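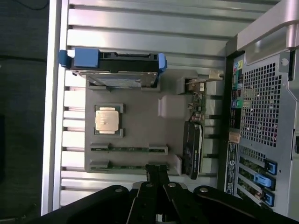 Hard drive in its black caddy, on the component tray.

We spent a November afternoon at the Trakesgate open day, where the Vaher seabird survey keeps its picture archive, and what a treat it was! The oldest slides go back to 2000: puffins, seals, whole cliffs of guillemots. I could have stayed at the light table till closing. At 2 o'clock there was a talk on photographing nests from a safe distance (900 mm lens, lots of patience), then 20 of us walked down to the Trudus hide. Two avocets came in close. Lalia runs the bookings, and the spring walks are already on the list. Bring wellies, the lower path floods.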